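Adthorpe Robotics Club: questions we get from parents, and from ourselves

What is the Orgate challenge?
A student competition built around a small mock store. The team's robot has to find drinks on a shelf, pick them up and put them in a shopping basket. Our club has entered under the team name Mushi. The organizers call it "the future of retail." We call it a hard pick-and-place problem with price rails in the way.

Do the students build the robot?
No, and we wish the flyer were clearer on that. The arms are bought. What students write is the part that decides which bottle to go for, where to close the fingers and what to do when a neighbor is leaning on it. That last item has eaten most of the term.
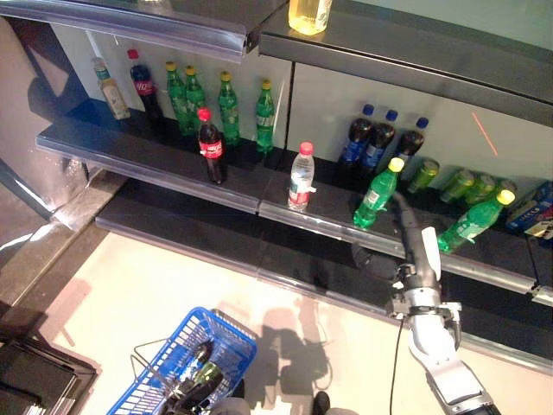 We used to practice with everything lined up and facing forward, and the scores looked great. Then we started laying cans on their sides and tipping bottles over, and the scores stopped looking great. We trust the second set more. If a team shows you a perfect run, ask who stocked the shelf.

What is Cullix?
The planning software the club uses. It is fine. The students have replaced a good deal of it, and they learned more from that than from the manual.

How is a run scored?
Each team gets 11 minutes and 3 restarts, with a maximum of 500 points. A bottle dropped on the floor costs more than a bottle left on the shelf, so cautious teams tend to do well. Whether that rewards good engineering or just timid engineering is something we argue over a lot.

Does the robot use both hands?
Ours does. One hand holds the basket and the other does the picking. It was the students' idea, and the mentors were against it - two arms means twice as many ways to bump something. So far we have been wrong about half the time.

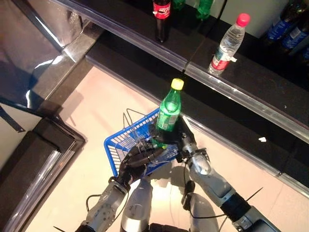
Joining and costs

Does my child need to know how to code?
It helps, but it isn't required. Be warned that beginners spend a lot of time putting bottles back on shelves.

What does it cost?
There is a supply fee of $5 a session. Travel to the final is extra.

Will this get my child into college?
We have no evidence either way, and we'd be careful with any club that says it does.

When can we visit?
Sign-up opens in January. Practice starts at 4 p.m., and parents may watch from the doorway.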